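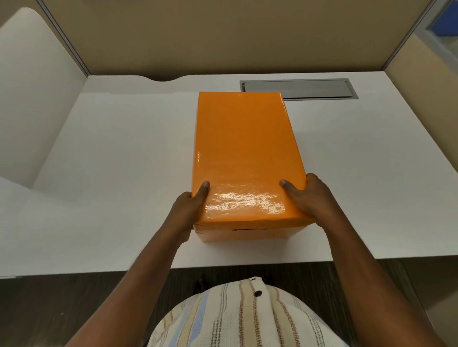
Chapter 2
What Are You Really Paying For?

I bought a bar of soap last March that cost more than my lunch. I wasn't out shopping for fancy soap (I was killing time before a train), but the shop smelled like oranges and the woman at the counter folded tissue paper in a way I could have watched all afternoon. I went home with one bar. I still haven't used it, and my sister has started asking whether I plan to leave it to somebody in my will.

So let's talk about value. In Chapter 1 we looked at price, the number on the tag. Value is harder. It lives in the head of the buyer, it moves around, and two people standing at the same shelf can disagree about it completely and both walk out happy. I love this topic, and it's the one my students argue about most!

Here are the words you'll need as you read. Perceived value is what a buyer believes a product is worth to them. Cost is what the seller spent to make it and get it to the shelf. Margin is the gap between cost and price. People mix up the first two all the time, including people who own stores, so read those definitions again before you go on.

The two towels

I like to start with Lillano, a small towel maker. For years Lillano sold one bath towel, in white, at a plain price. Then the owners brought out a second line called Plumumness. Same mill, same cotton, same size, but it came in a box with a ribbon and a card about where the cotton was grown. In its first season the plain towel sold 1485 units and Plumumness sold 894. That sounds like a win for the plain one until you look at the margins, and we will, in Section 2.3.

When I put those sales numbers on the board, somebody always says the Plumumness buyers got fooled. Maybe a few did. But ask yourself who was buying. A lot of those towels were wedding gifts, and a person giving a gift is paying for the moment when it gets opened as well as for the towel. A person replacing an old gym towel couldn't care less about ribbon. You can't say which price was fair until you know what the buyer wanted it for.

Packaging is only one piece of this. Service counts, and so does waiting time, and so does the feeling that you could bring the thing back if you hated it. Printed words count too. A card or a sheet of paper in a box costs next to nothing to print, and a seller can use it to talk about quality, or family history, or a whole way of living.

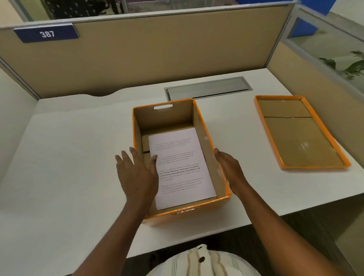

Before you read on

Pick something you own that cost more than it needed to. Shoes are good for this, and so is coffee. Write down what you paid, then what the cheapest version that does the same job would have cost. Now try to explain the difference in a few sentences, without using the word "quality." It's harder than it sounds, and I've seen it take a whole class period.

Keep what you wrote. We'll come back to it on page 74, when we get to Cusi, a grocery chain that took the labels off its store-brand crackers, and to Zestholm, a furniture seller that raised its prices and picked up customers. You may want to change your answer by then. I changed mine twice while writing the chapter, and the soap is still on my shelf.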